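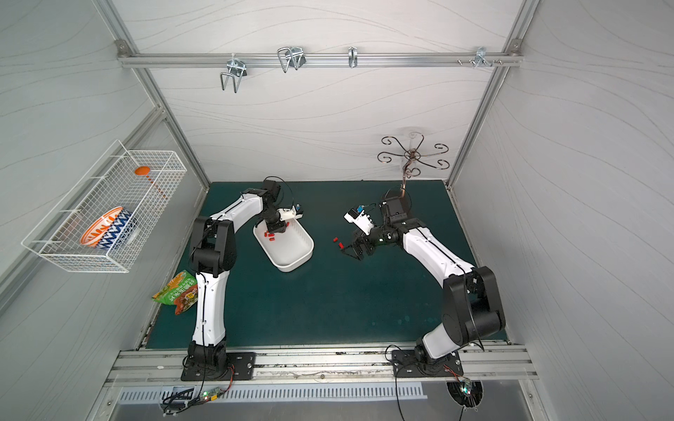 Operators at Skultell have started teaching a pair of robot arms by steering them through small handling jobs, the company said in July. The work takes place in an enclosed cell in the firm's Bendum building, where the two arms share one table.

14 shares | 3 comments

The method is remote control. An operator moves a set of hand controls, and the arms in the cell follow. Joint positions and camera pictures are saved together during each run. A program is later trained on the saved runs and tries to do the same job without a person at the controls.

Lanying Song runs the teaching sessions. She said the first jobs were picked because they are easy to explain and hard to do well with two fingers.

"Anyone can put a small part in a tray," Song said. "Doing it through a robot takes some getting used to. You lose your sense of touch, so you go by what you see."

New operators get 20 minutes of free practice before any of their runs are kept. After that they work in blocks of 50 runs, with a break between blocks. Runs can be thrown out if the operator drops a part outside the work area or bumps the side of the cell. A slow run is kept as long as the job gets finished.

Song wants her operators to vary how they come at a part. If every run looks the same, she said, the program learns one path and has trouble when a part is turned another way. The surroundings get much less attention. The left arm works over the white tray, which sits at a slant on the green table, and the hooks on the back wall and the mesh basket on the left wall play no part in the job. Operators are told to leave such things alone and keep their eyes on the gripper.

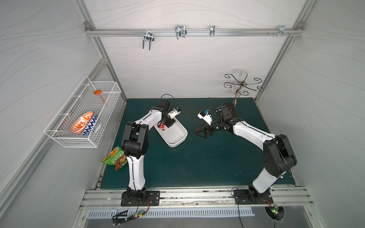
Hand-guided teaching, in which a person takes hold of the arm itself and moves it, was tried first. Skultell dropped it for this job after a few weeks. Song said people's hands kept getting into the camera view, and one person could not comfortably guide two arms at once. With the wall panels and the rail in the way, reaching the arms was awkward too. The right arm, with its white links and black joints, stands on its own plate at the corner of the table, and leaning in past it to guide the other one was tiring. The company still uses hand guiding on a single arm in another room, mainly for wiping and pressing jobs.

Close-up views matter most in the last part of a pick. An operator who relies on the wide view alone tends to close the gripper too soon, according to Hemi Stubbs, who trains new staff on the controls. He has them switch to the wrist view once the fingers are near the part. 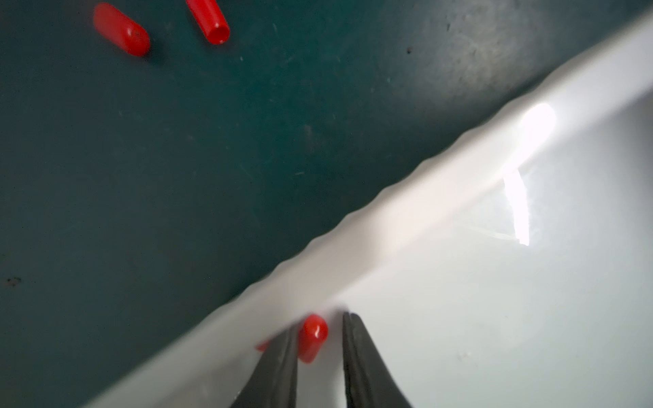 A red rubber cap between the gripper fingers, seen from the wrist.

Stubbs said most people are comfortable with the controls by their second day. Left-handed operators can have the two sides swapped.

Skultell plans to send its saved runs to Brusell, a partner firm that will handle the training of the program. A first trial without an operator is planned for the fall. The company has not said whether it will sell the system or use it only in its own packing work.

Visitors can try the controls at the Bendum building on Saturday from 2 p.m.

Comments (3)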